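Dultent 3: Markertracking und Griff-Editor für handgeführte Greifer

Ich schreibe die Produktseite wieder selbst, also erwartet bitte keine Hochglanztexte! Dultent ist mein Werkzeug für alle, die Bewegungen mit Handgreifern vormachen und daraus saubere Bahnen für den Roboterarm brauchen. Angefangen hat das Ganze als Skriptsammlung für unser Projekt Dauda, inzwischen hängt eine richtige Oberfläche dran (mit Rückgängig-Taste, endlich).

Die Software liest die Markerwürfel auf den Greifern aus und rechnet für jede Hand eine eigene 6D-Bahn. Ist ein Würfel gekippt und zeigt nur zwei Seiten, reicht das völlig. Bei einer einzigen Seite wird die Lage gern mal wackelig, solche Stellen färbt die Zeitleiste orange ein.

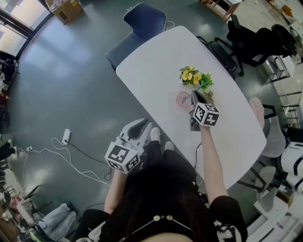 Neu in Version 3 ist der Griff-Editor. Der sucht die Momente, in denen die Backen auf- oder zugehen, und setzt dort Schnittmarken, die ihr mit der Maus verschieben könnt. Ich hab ihn im Februar mit 1661 Aufnahmen gefüttert und danach 108 Marken von Hand korrigiert – damit kann ich gut leben! Spiegelnde Tischplatten mag die Erkennung übrigens immer noch nicht so, da hilft der Filter "Reflexe" unter Vorverarbeitung.

Exportiert wird als CSV oder direkt an den Bahnplaner Pullen ab Version 9. Wer einen anderen Planer benutzt, nimmt CSV und achtet auf die Achsen: z zeigt bei mir nach oben.

Läuft unter Linux und Windows, Einzelplatzlizenz, Updates für die ganze 3er-Reihe inklusive. Testversion und Preise schicke ich euch auf Anfrage.

Lastolthorpe Software, Stand: März 2019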